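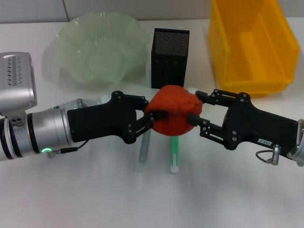 Figure 1. Two black grippers holding a ball of soft, reddish-orange material above a white tabletop.

4. How the Zernidwood lights became a story

4.1 Where I got the posts

I should say at the start of this section that I came to the Zernidwood lights as a reader. I'd been following the Nireo forum for years before it crossed my mind to write anything academic on it, and I still have a soft spot for the place. Some of the posts I quote are ones I remember reading the night they went up, with a cup of tea, quite ready to be persuaded! I've tried to be careful about that, and section 6 goes into it properly, but it colours what follows and you may as well know now.

The lights themselves are easily summed up. One evening in July a few people on the edge of the village saw a row of orange lights moving slowly over the ridge, and one of them put a short message on Nireo before going to bed. By the end of the month the thread had grown to 3000 posts. I saved the whole thing on 2019-09-25, when it had gone quiet enough that I wasn't chasing new pages, and everything below refers to that saved copy. Posts that had been deleted before then are lost to me, apart from the bits other members had quoted in their replies.

Reading 3000 posts is fine. Coding them line by line is another matter, so I drew 300 at random and worked through those by hand in Skerus. I coded each post for what it claimed, what it offered in support, and who (if anyone) it was answering. A post could carry more than one code, and most did. I then went back over the same posts a few weeks later with the first set of codes hidden. Where I disagreed with myself I kept the more cautious reading.

4.2 Witnesses and explainers

What struck me first was how little of the thread came from people who had seen anything. Of the 300 posts in the sample, seven were first-hand accounts. I read them so often that I could recite them by the end. They're short, a bit shy, and full of phrases like "could have been" and "I only had a minute or so". Two of them mention the dog.

The rest of the thread is what I've come to call explaining, and I mean that kindly. Members took the handful of accounts and got to work on them: drones, sky lanterns, a military exercise, something older and stranger tied to the ridge. In 94 of the sampled posts the writer tells somebody else what a witness "must have" seen. The witnesses hardly ever answer back. One does, rather crossly, to say that she never mentioned a triangle, and by then the triangle had been in the thread for pages.

I spent a long time on that triangle. It seems to come in with a member who drew lines between three of the lights on a sketch map to show how far apart they were, which was a perfectly sensible thing to do. Someone else reposted the sketch without the text. After that people wrote of "the triangle" as a thing in the sky, then as a craft, and later as the same craft reported over some other valley years before. I can't find a single post where anyone lies, or even stretches very far. Each step is small and quite reasonable if you've only read the page before it — and on a thread that size, the page before is all most of us read.

4.3 The Mabaso newsletter

The other thing that shaped the thread came from outside it. Mabaso is an email newsletter with a good many readers among Nireo members (I'm one), and its August issue ran a long piece on Zernidwood under the word "cover-up". Up to then the sampled posts hardly touch on officials at all. There's one grumble that the parish council hadn't replied to an email, and a joke about the bins.

After the newsletter the mood shifts. The unanswered email turns up again and again, now as evidence. Members who had been arguing for lanterns are asked who they work for, and several stop posting, at least under the names I could follow. I want to go gently here, as my sample is thin for those last pages and I can't show that the newsletter caused the change. It may have picked up something that was already brewing in private messages, which I had no access to and didn't ask for.

Still, I think the order of things matters. A lot of writing on groups like this one starts from distrust, as though people arrive already suspicious and go looking for a sky to pin it on. In this thread the curiosity came first, and there was plenty of it. People looked up wind speeds for each other. Somebody drove out to the ridge with a torch and a flask and wrote a lovely, rambling report of seeing nothing whatsoever, and was thanked for it by members on all sides of the argument. I come back to that report in section 5, where I compare the thread with two earlier ones from the same forum.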